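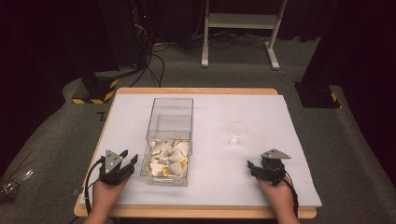 Home Notebooks Packing Bench Supplies Contacts

Search entries Enter keyword Go

Packing bench notebook, Clevport workshop
April, entry 11
Entered by: Angharad Sayce

Purpose. To settle the interim arrangement for wrapped pieces and paper fill before the Mendamer order is packed. The order stands at 2,000 pieces, and the cartons are to be supplied by Craddock.

Bench covering. The table is to be kept covered with white sheet for the whole of the order. Clear plastic and clear glass are both difficult to see on a pale surface, and colleagues are asked to set glassware down well away from the open boxes. A darker covering was considered in the winter and declined on account of lint.

Containers. Clear open-topped boxes remain in use for the small items. The contents can be checked from the side without turning anything out, and yellow wrappers show up readily among white paper. Lids are to stay in the cupboard until the end of the shift.

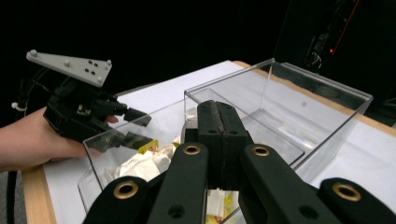 Where a second box is put out, it should be placed close enough that a piece can be passed across without reaching over the table edge. The walls scratch easily. Boxes should be lifted by the base and wiped with the soft cloths only; the blue scouring pads have been withdrawn from this bench.

Paper fill. Crumpled white paper is approved for this order. Tristton has quoted for 70 packs of the same weight, and the quotation is with purchasing. Pieces should be crumpled by hand to a size that leaves the wrapped goods easy to find. Tightly balled paper gives poor cushioning and is to be opened out again before use.

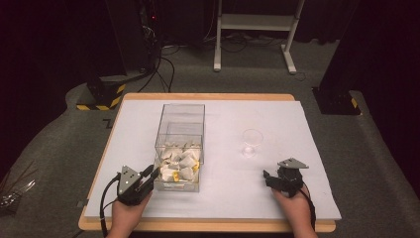
Glassware. Small glasses are not to be packed in the same container as loose fill until the divider question has been answered. The dividers received in the first delivery were too tall for the Craddock carton, and 115 of them have been set aside for return. The delivery note is filed behind the bench ledger.

Outstanding.
Confirm the revised divider height with Craddock.
Obtain a decision on the Tristton quotation.
Replace the worn tape dispenser at the end bench.

Colleagues wishing to amend this entry should initial the change in the margin. A. S., 4:15 p.m.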